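Laundry season

Posted 5 July 2026

I joined the robotics club at the Fisovdale community workshop because I wanted to build something with wheels that went fast. I have now spent two months teaching a machine to pick up a shirt.

The task was Elīna Kivi's idea. She coaches our group, and back in May she wrote "laundry" on the whiteboard and underlined it twice, which we took for a joke. The rules fit on an index card. One basket on the floor, one piece of clothing in it, and the clothing has to end up out of the basket. Folding is next year's problem, or possibly next decade's.

My job is brackets. I print them, somebody bends one, I print it again. We had a long argument over the color and I lost, so everything is green.
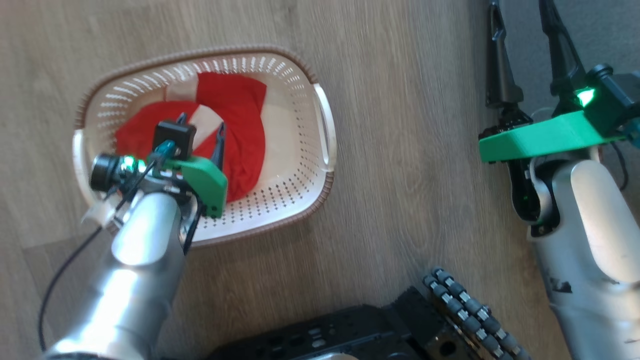
Cloth is a rotten thing to practice on. A block stays the shape you left it. A garment lands differently every time, and the part that looks easiest to grab is usually holding down the rest. We log every attempt, and as of last night the log stood at 216. I was asked not to publish how many of those were good ones.

Craddock, the club across the river, picked stacking cups for their project. They seem well rested.

The open house at Loltetti Hall is coming up and we get a table, a power strip and 38 minutes — nobody can tell me where the 38 came from. Before then I need to reroute one cable, print two spare brackets and do my own laundry, which has been sitting in the dryer since Thursday.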